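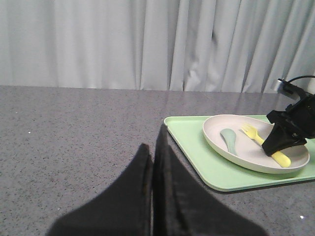 by Mircea Rusu | Shop Builds | updated in April | 9 comments

Kosance finger sleeves, set of two pairs – $45

Okay, these started as a fix for my own table-setting build and then people at the shop kept asking for them, so now they're a thing you can buy! I run two small arms side by side on our Harb bench kit, and the chore I picked was laying out a kid's dinner set. Plate, spoon, fork. Easy for a four-year-old, a real headache for a pair of grippers.

The fork was my problem child. A chubby little handle with a round end wants to roll out the second you squeeze it off center, and my old printed fingertips just shoved it across the table (I have video, you don't need to see it). The sleeves slip over the stock fingers and give you a bit of squish and a lot more grab.

What you get: two pairs in black, a strip of spare tape and a card with my settings on it. They fit the Dirnine small gripper, both versions. Raluca Mocanu at our shop got them onto her Zakero too, but she had to trim the base with a hobby knife, so I'm not promising anything there.

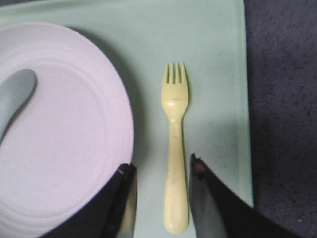 Lining up on the fork, one finger each side of the handle.

Putting them on takes five minutes. Wipe the fingers with alcohol, push the sleeve on from the tip, then open and close the gripper a few times before you run anything. Start with your grip force low – lower than you think – and bring it up a little at a time. If you use a wrist camera, redo your calibration, as the tips end up a touch longer than before.

They do pick up lint. A damp cloth takes care of it.

Part number is 2287 if you're ordering by email. Dinesh Samarakoon packs the orders every Monday, so anything that comes in over the weekend goes out then.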